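Why Does a Shelf Have So Many Little Rooms?

Put everything you own in one big box. Now find your eraser. See you in April.

A box has one hole at the top, so whatever went in last gets to sit on everybody else. An organizer fixes this with walls. Each wall makes a smaller space, called a cubby or a compartment, and a smaller space can only hide so much.
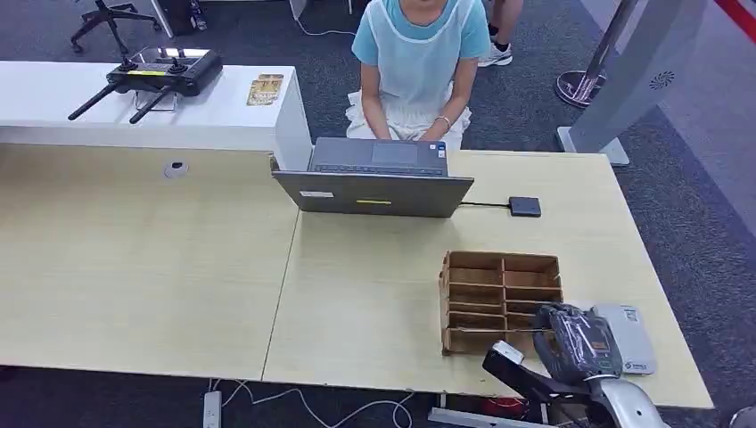
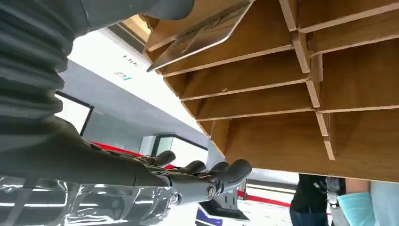 Photos: Fikri Ngui

Plenty of organizers are made of cardboard, the corrugated kind. "Corrugated" means there is a wavy layer of paper glued between flat layers. Paper on its own is floppy. Paper folded into waves is surprisingly stubborn, and it can hold up a fair pile of comics.

Other organizers are made of thin boards that slot together. Each board has a narrow cut halfway through it. Slide one cut into another and the boards cross in an X, and each one stops the other from falling over. Do that 5 or 6 times and you have a grid.

Try it with two pieces of stiff card. Cut a slit halfway up one and halfway down the other, then push them together. It stands up! Add more cards if you like — 8 makes a good grid for small toys.

Flat things, like cards, go in narrow slots. Socks do not go in any of them, whatever your brother says.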